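Subject: Re: [agents-and-intermediaries] Screening as a defense, the Brivholm write-up
Date: August 2025
List: agents-and-intermediaries

I've read the Brivholm write-up twice now, once quickly and once with a pencil, and I still don't see what the poster sees in it. My comments are between the quoted paragraphs. I've cut the part about conference rooms.
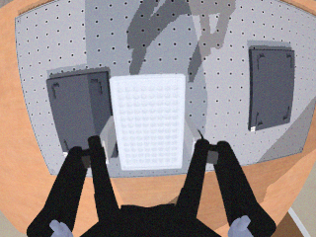
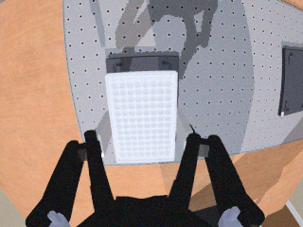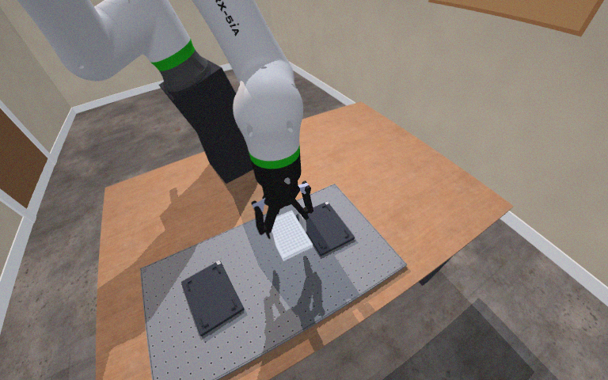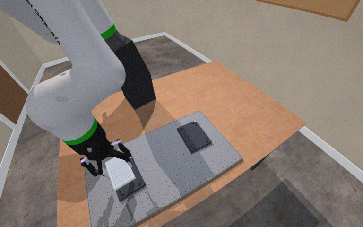
Simulated plate handling over the perforated board, four views.

> Colleagues, many of you will have seen the Caltby case study on
> Brivholm by now. For anyone who hasn't, Brivholm sells through
> agents in a long list of countries, several of them difficult, and
> put its whole agent population through Droltum over one budget
> year. 508 intermediaries were screened and 31 were escalated for
> enhanced review. The rest were cleared and re-papered with new
> contracts and a new anti-bribery certificate.

I have no quarrel with the arithmetic. My trouble is with "cleared." Droltum, as Caltby describes it, checks names against lists, searches for bad press, looks for public officials among the owners, and asks the agent to fill in a form. An agent with no press, no listed owner and a neatly completed form comes out green. I've worked on two investigations where the agent at the center would have come out green on the day the money moved. One was a retired engineer with a spotless record and a two-room office. The other was a customs broker whose only fault on paper was a misspelled street name.

Who was escalated, by the way? The study says the 31 were in "higher-risk geographies." If geography did the escalating, a map would have done it for less money. I looked for a sentence telling me how many were escalated because of what they were being paid and what they were being paid for, and I couldn't find one.

> What impressed me is the discipline. Every agent went through the
> same process, with the same questionnaire, and there is a record
> for each one that could be handed to a prosecutor tomorrow. If a
> problem surfaces in five years, Brivholm can show it had adequate
> procedures in place. That is a defense under several statutes and
> a mitigating factor under most of the others.

We should be careful here, and I'd ask newer members to be extra careful, as this is how list wisdom ends up in board papers. Where a "procedures" defense exists, the company usually has to prove it, and it has to prove it about the conduct that was charged. It gets very little help from proving it about the population at large. Picture the meeting. The prosecutor has one agent, one contract, one inflated commission and a string of emails in which a regional sales manager asks how much the "local handling" will be this time. You slide a binder across the table showing that hundreds of other agents answered a questionnaire. I've been in a meeting close to that one. The binder was moved politely to one side.

The record can cut the other way too. A uniform questionnaire asks "Do you or any family member hold public office?" and the agent writes "No." If someone in your own sales office knew the answer was yes, you've now created a document with a false statement in it and a green stamp on top. I don't say don't ask the question. I say decide who is going to read the answer and what that person knows about the agent, and write that down before you license the software.

> The certificates are the part I would copy first. Brivholm now
> holds 3,730 of them, counting the agents' own employees and
> subcontractors. I can't think of another company of that size
> with coverage like it.

Neither can I, and I'm not sure I want to. What did the signers sign? The sample in the appendix is a page and a half of English legal prose with a signature block. It doesn't say whether a translation was supplied. It doesn't say what happened to anybody who declined, and if everybody signed then I'd like to know whether declining was possible. In my last job we ran a similar exercise on a much smaller scale, and a batch came back from one distributor with all the signatures in the same blue pen and the same handwriting. We only noticed because a paralegal laid them out on the floor to sort them by date. A portal with a click box would have shown us a column of ticks.

I'd trade the lot for a decent sample of invoices. For each payment over some modest amount, ask what work was done, who saw it done, how the fee was set, and why it went to that bank account. It's dull work, it needs a person who can read a contract and a ledger side by side, and sales will hate you for the month it takes.

> Caltby also reports that Brivholm's finance team ran agent
> payments through the Droltum analytics module. 2,819 payments
> were reviewed with no exceptions. I take that as strong evidence
> the front-end screening is working.

This is the paragraph that made me get the pencil out. No exceptions, at all? I've never reviewed agent payments at any company, good or bad, without exceptions. You get a missing purchase order. You get a commission paid at the old rate after the contract changed, or an invoice in the wrong currency, or a fee approved by someone who had left. Most are harmless. A review that finds none of them tells me something about the review.

Read footnote six. The module "compares payee name and country to the approved intermediary record." So if the approved agent was paid, under the approved name, in the approved country, the payment passes. The amount isn't tested, and neither is the purpose, or whether the commission jumped the week before a tender closed. The one thing the test would catch is a payment to somebody who wasn't an agent, and a bribe that goes through an agent is, well, going through the agent.

I'd be glad to be corrected by someone who has used the module. If it does more than the footnote says, Caltby should say so, and then I'd like to know what thresholds Brivholm set and who set them.

> I know there is a certain amount of cynicism on this list about
> vendor studies. But the Ye working paper we discussed in April
> reached much the same conclusion independently, and I think at
> some point we have to accept that the evidence is going one way.

I don't think the Ye paper reached that conclusion. I went back to it. It surveyed compliance officers about whether they felt more confident after automating their third-party checks, and they did. I would too, I expect. It has no outcome data of any kind and says so on its second page. It also takes its definition of "mature program" from a Caltby brochure, which was raised in the April thread and never answered. Two documents leaning on each other don't make for independent evidence, and I wouldn't cite the pair of them to an audit chair who is in the habit of reading footnotes.

I'll concede a few points so this isn't all complaint. Getting one list of agents in one place is worth doing, and many companies have never managed it. The study says Brivholm found dormant agency agreements still in force and ended them. Good. That alone may have removed more risk than the screening did. I also liked that the contract template gives the company audit rights over the agent's books. I'd like it much more if the study mentioned a single occasion on which those rights were used. An audit clause that sits in the drawer for five years is going to be read out loud by the other side.

What I'd want to see before calling this a model program:

How each commission rate was arrived at, and who outside sales approved it.

The business case for having an agent at all in each country, in the words of the person who asked for one.

At least a few agents turned away or terminated, with the reasons. The study mentions none beyond the dormant ones.

How sales staff are paid. If the regional manager's bonus depends on a tender and the agent's fee depends on the same tender, the questionnaire is beside the point.

What happened to the escalated files. "Enhanced review" shows up four times in the study and is never described. Did somebody travel? Did somebody pick up the phone? Or did the same agent fill in a longer form?

> Happy to be told I'm being naive. But if we're not going to
> credit companies for doing this much, what exactly are we asking
> them to do?

It's a fair question and I don't think you're being naive. I'd credit Brivholm for making a start. I wouldn't credit it with a result, and the study is written as if it had one. As for what we're asking, I'd settle for fewer agents. Most companies I've worked with could lose a third of theirs without losing a sale, and the ones sales fights hardest to keep are the ones I'd look at first. Caltby doesn't sell a product for that.

On the practical side, does anyone here have a commission benchmarking method that survives contact with a country where there are only two or three buyers, all of them state-owned? Ours compares each rate against our own past rates, so if we overpaid before, we're now overpaying consistently. I'd be grateful for anything better, on list or off.

Please trim when you reply. The digest readers are getting the whole April thread every time.

(In-house, manufacturing. My own views and not my employer's.)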